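Collecting Demonstrations for a Block Assembly Task
Student project report
Baltazar Cuevas
Submitted 22nd August

1. Background and aim

The Nesosen group works on robot policies that are learned from human demonstrations. When I joined, the group already had a training program and one robot arm with a parallel gripper, but the set of examples was small and it came mostly from one operator. My project was to extend this set for the assembly task that we call Katona. I did not work on the learning program itself, except to run it when a new portion of data was ready.

In the beginning I believed that the number of examples was the most important question. The plan said 1000 demonstrations before September, and I made a table to follow my progress. After the first training run I changed my opinion. The policy had seen many good grasps, but nearly all of them started from the same position of the yellow block, and it became lost when the block was turned only a little.

2. The task and the workspace

Katona uses colored blocks and a base. The operator moves the arm with a hand controller, and the system saves the joint positions, the state of the gripper and the pictures from two cameras. One camera is fixed and looks at the whole workspace. The other is small and sits at the wrist. We call one complete attempt an episode, and an episode is cut into steps which the learning program reads.
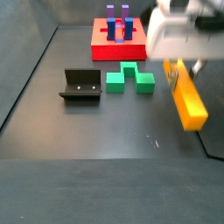
The yellow block gave me more difficulty than all the other parts. It is long, so a small error of angle at the fingers becomes a large error at the far end, and the operator must decide early how to hold it. I wrote in my first instructions that the block should be level before it is carried. In practice it is often held at an angle, with the lower end only just above the table, while the blue and purple pegs already stand on the red base. I decided to keep episodes like this if the operator corrected the angle later - they show the policy how to come back from a bad grasp. The green zigzag block in front of the base is also useful to watch, as an operator who is looking only at the yellow one can easily push it.

3. Procedure for collecting

Each session had 15 episodes and then a break. I tried longer sessions in the first week, and the quality was worse near the end. Before every episode I drew a card with a start position and a start angle for the yellow block. The cards were prepared by a small script, so that I could not choose the easy positions without noticing it.

After an episode the operator gave it one of three labels:

Clean: the task was finished without a second grasp.
Recovered: there was an error, and the operator repaired it.
Failed: the task was not finished, or a part left the workspace.

Failed episodes were stored in a separate folder called Jusham and were not used in training. I checked the labels again on the next day, with the video at double speed. Some of my own labels were too generous and I changed them.

4. The wrist camera

The fixed camera is good for the position of the base, but when the fingers are close to a part, the gripper can hide the important place. For the approach I therefore depended on the wrist view when I reviewed the episodes.

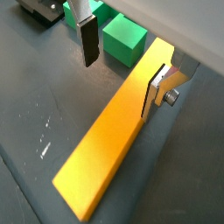 Figure 2. Wrist view with the gripper open over the yellow bar; two green cubes are visible behind the left finger.

From this view I could judge if the opening between the fingers was well placed across the bar. I noted the distance on each side with the words "even", "near left" or "near right". This was slow work and I did it only for 100 episodes, but it helped me to understand the failures. Many bad grasps began with the gripper turned a few degrees away from the direction of the bar, and this error is hard to notice from the fixed camera.

The color also needs attention. In the wrist view the bar goes from lemon yellow at the upper end to a strong orange at the lower one. I considered correcting the colors before training, but my supervisor at Rultthorpe advised me to leave them, as the policy will meet the same light when it runs.

5. Results and open points

I reached 1000 usable episodes, counting the clean and the recovered ones together. The policy was trained for 4000 updates on the old set and for the same number on the new set. With the new set it handled the turned start positions better, but it was still weak when the yellow block lay close to the wall of the workspace. My cards included few positions there, and this is a mistake in my script.

The next student should add these positions first, and should also ask a second person to label part of the episodes. The script, the cards and the instructions for operators are in the project folder - the file with the card positions must be copied before it is edited, as the script writes over it.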